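Herivex is a small school for grown-ups who would like to cook, mend, bake, sew and generally be a bit handier around the house than they were last year. We're in Drandholm, up the hill from the old ferry landing, in the long building with the green doors, and if you've walked past on a weekday evening and smelled onions, that was probably us.

We've never been very good at saying what we are in one sentence (our first leaflet ran to four pages, and people were kind about it), so please put the kettle on and bear with us.
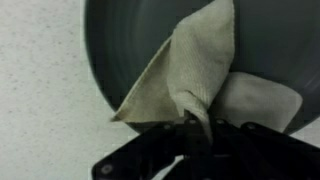
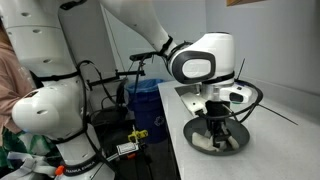
## How we began

The school started in a borrowed church kitchen with one course, twelve pupils and a bread oven that only got properly hot on the left-hand side. Everybody's loaves came out lopsided, and everybody came back the week after, which we took as encouragement! The course was called Plain Cooking, and it still is. It covers soup, eggs, a roast, a decent gravy, rice that doesn't stick, and what to do with the leftovers of all of them.

After a couple of terms people began asking for other things. Somebody wanted to learn how to turn up a pair of trousers. Somebody else had inherited a sewing machine and was frightened of it. So we found a sewing teacher, and then another, and by the time we moved into our present home on Siregar Lane we were running a mending evening, a pastry course and a rather noisy Saturday morning for parents and children, with a good deal of flour in places it shouldn't have been.

The building used to be a rope store. It has thick walls, tall windows and a staircase that everyone complains about, and we've grown very fond of it. There's a lift now as well, at the back, which you reach from the yard.

## What we teach

We offer courses in three main areas, though they do wander into each other:

- **Kitchen:** Plain Cooking, Bread from Scratch, Pastry, Feeding a Crowd, and Jams and Pickles, which runs in the autumn
- **Needle and thread:** Mending Evening, First Steps on a Sewing Machine, Curtains and Cushions
- **House and home:** Small Repairs, Looking After Wooden Furniture, and our ever-popular Household Budgeting

Most courses last six weeks, with one evening a week, starting at 6.45 pm so that people coming from work can have a sandwich first. Classes are kept to twelve people. We did once try a bigger group for Feeding a Crowd, thinking it would suit the subject, and the washing-up went on until nearly eleven.

You don't need to bring anything to your first class except an apron, and if you haven't got one we've a drawer full. Ingredients and thread are included in the price. Fabric for the curtain course is not, as windows vary so much, but your teacher will go through measuring with you in the first week before you buy a single yard.

## Our teachers

All our teachers have done the thing they teach for a living at some point, in canteens, bakeries, tailoring shops and one very grand hotel. What we look for above everything is patience. Many of our pupils were told off at school for being clumsy, or have been put off cooking by a relative who hovered, and they arrive expecting more of the same. We'd much sooner you asked the same question five times and went home happy.

## Paying for it

A six-week course costs £159, and a single workshop is £50. We know that's a fair bit of money for many households, so we keep some places on every course at a reduced rate. Simply tick the box on the booking form. We won't ask you for letters or payslips, and your teacher won't know which rate you've paid.

The Prirnodau Fund, set up in memory of one of our earliest pupils, helps with travel and childcare. It can give up to £100 per person per term, and there's usually something left in it, so please do ask.

## Coming to see us

You're very welcome to look round before you book. We hold an open evening at the start of each term, with the next one in November, when the pickling class will be handing out samples (the beetroot goes quickly). Otherwise ring the bell at the yard door any weekday between 10 am and 3 pm and one of us will come down.

Buses stop at the bottom of Siregar Lane. Parking on the hill is dreadful, and we'd suggest the car park by the landing, then a slow walk up with a stop at the bench halfway.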